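Chapter 4
Work Surfaces and the People Who Use Them

What this chapter covers

4.1 Why the height of a surface matters
4.2 Reach zones
4.3 Surface materials and finish
4.4 Lighting the surface
4.5 Shared benches
4.6 Measuring an existing workplace

Key terms: elbow height, primary reach zone, secondary reach zone, glare, matte finish, clearance, static load

Before you start

You should have read Chapter 3 on body measurements. In particular, you should know the difference between standing elbow height and seated elbow height, and you should be able to read a percentile table. If you skipped the exercises at the end of that chapter, do numbers 2 and 5 now. The tables you fill in there are used again in section 4.1.

Introduction

Most people who work with their hands spend the day at a flat surface. It may be a kitchen counter, a packing bench, a drafting table, a sewing table or a desk. The surface is often the oldest thing in the room. Tools are replaced, staff come and go, and the bench stays where it was put.

This means that many people work at a surface that was chosen for someone else. A bench bought for tall workers is later used by short ones. A table made for writing is used for cutting cloth. The mismatch is rarely large enough to stop the work. It shows up slowly, as a sore neck, a raised shoulder, or a habit of leaning on one elbow.

The furniture maker Juntunen gives a useful case. Its first bench, the Gaswood, was sold at a single fixed height for many years and was bought mainly by repair shops. When the company visited its customers, it found that a large share of them had changed the bench themselves. Some had put blocks under the legs. Others had built a low platform to stand on. In one shop in Terkstead the legs had been sawn down twice, and the second cut was not level.

The company answered with an adjustable model. Sales were slow at first, partly for reasons of price and partly because the crank was placed at the back, where it could not be reached once the bench stood against a wall. The later version moved the crank to the front. We will return to this case in section 4.1, where you will work out the range of heights that the second model should have offered.

Height and the type of work

There is no single correct height for a work surface. The right height depends on the worker and on the task. As a general rule, light assembly is done slightly below elbow height. Heavy work that needs downward force is done lower still, so that the weight of the upper body can help. Fine work that must be seen closely is done above elbow height, with support for the forearms.

Remember that the height that counts is the height of the hands, which may not be the height of the table. A person kneading dough in a deep bowl has hands well above the counter. If the bowl is tall, the counter should be lower. Students often forget this when they measure a workplace, and the result is a recommendation that makes things worse.

Reach

The area that can be covered by the forearm while the upper arm hangs close to the body is called the primary reach zone. Items used all the time belong here. The area covered by the fully extended arm is the secondary reach zone, and it is suited to items used now and then. Anything beyond that requires the worker to bend or stand up.

In the bench survey used throughout this chapter, the surfaces were 695 millimeters deep. For many of the workers, the back edge lay outside the secondary zone when they were seated. Most of them used that strip for storage — often for things they needed every few minutes.
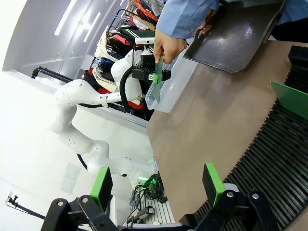
Department of Workplace Design

Reach is also affected by the side from which a person approaches. Two people at the same table have different zones, and where these overlap they must take turns or risk getting in each other's way. Section 4.5 deals with this in detail.

Surface and light

A glossy surface reflects lamps and windows into the eyes. A smooth matte surface spreads the light and is easier to look at for long periods. Color plays a part too. Small dark parts are hard to find on a dark top, and a very pale top can be tiring under strong lamps. Medium tones, including many browns, are a reasonable choice for mixed work.

Ribbed mats hold items in place and give some grip, but small screws fall between the ridges and dust collects there. They work best along one side of the surface, with the main area left smooth.

Think about it

1. Choose a surface you use every day. Is it above, at, or below your elbow height when you work at it?
2. List the items you reach for most often. Which of them lie outside your primary reach zone?
3. The Brutorex packing table is sold at one height, with a footrest as an extra. Which workers does the footrest help, and which does it leave out?

Keep your answers. You will need them for the measuring exercise in section 4.6.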